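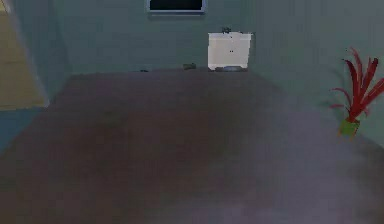
Home Kitchen Storage Check: Batch Cooking and Containers

Home | Recipes | Storage | Checklists | Contact

Kitchen: Famura test kitchen
Checked: 14 March 2019
Result: pass with comments

1. Container lids
Close each lid on an empty container and press the corners. The lid should sit flat on all sides.
Comment: 2 lids from the Traltik set lift at one corner. Moved to dry goods only.

2. Seals and gaskets
Remove the gasket where the design allows it. Look for splits, flat spots and dark residue in the groove.
Comment: Residue in the groove of the large soup container. Washed, dried and refitted. Recheck at next inspection.

3. Glass jars
Run a dry cloth around the rim. Discard any jar that snags the cloth. Jars for freezing must have straight sides and clear headspace above the food.
Comment: 8 jars checked, all rims sound. Shouldered jars marked "fridge only."
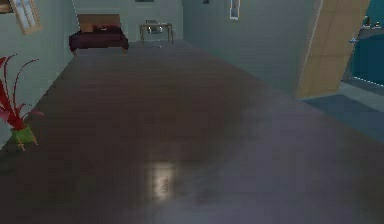 Room view, floor and left wall.

4. Plastic containers
Check the base for cracks, warping and cloudy patches. Staining from tomato sauce is acceptable if the surface is still smooth.
Comment: Base of the Lloyd lunch box is scored by a knife. Replace.

5. Labels
Each cooked item carries its name and the date it was cooked. Labels go on the side, not the lid, as lids get swapped.
Comment: 7 freezer items labeled correctly. One tub of rice had no date and was thrown out.
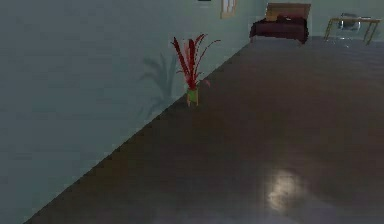

Painter's tape stayed on in the freezer better than the paper labels left over from December. Use tape until the paper stock is replaced with a freezer grade.

6. Refrigerator temperature
Place the thermometer on the middle shelf and leave it overnight. Reading must be 40°F or below.
Comment: 38°F. Pass.

7. Cooling
Divide hot food into shallow containers before it goes in the refrigerator. Leave space between containers for air to move.
Comment: Chili was stored in one deep pot. Use the shallow pans next time.
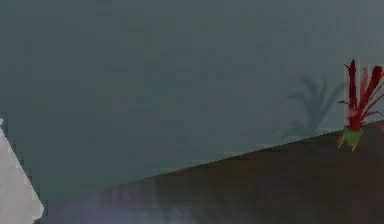
The shallow pans are on the lower shelf, behind the colander. Stack them without lids so they dry fully.

8. Cooler bag
Unzip fully and inspect the liner seams. Wipe out and leave open until dry. Freeze the ice packs flat.
Comment: Fundport bag has a loose stitch at the zipper end. Liner intact. Keep in use.

Open items: Lloyd lunch box, paper labels, soup container gasket.

188 shares | 2 comments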